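Product Review: Notberg Woven Fruit Basket, Rectangular

The Nidcombe Household Goods Desk reviews storage and serving items intended for shared kitchens and staff break rooms. The Notberg basket was purchased at retail and assigned item number 737. It was used daily for 36 days in the second-floor break room and was assessed for stability, ease of cleaning and general suitability for fresh fruit.

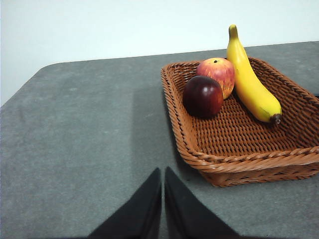

Page last changed: Wednesday, 4:10 p.m.

The basket is woven wicker in a warm orange-brown, with a thick braided rim and sloping sides. The rim is the strongest feature of the design. It gives a secure grip when the basket is carried with one hand, and it did not loosen during the review period. Two apples and a banana fit inside with the banana's stem end standing above the rim. Staff who prefer to keep all fruit below the edge should consider the deeper Koubek model, item 938.

The flat base has small gaps between the strands, and crumbs fall through them onto the table. A liner is recommended on fabric surfaces. Cleaning with a dry brush took less than a minute. The Tosanix bowl reviewed in September is easier to wash but was found to slide when bumped.

No splinters or loose ends were found at the final inspection. The basket is not suitable for cut fruit or for berries sold without a container.

Rating: 4 out of 5. Approved for general break room use.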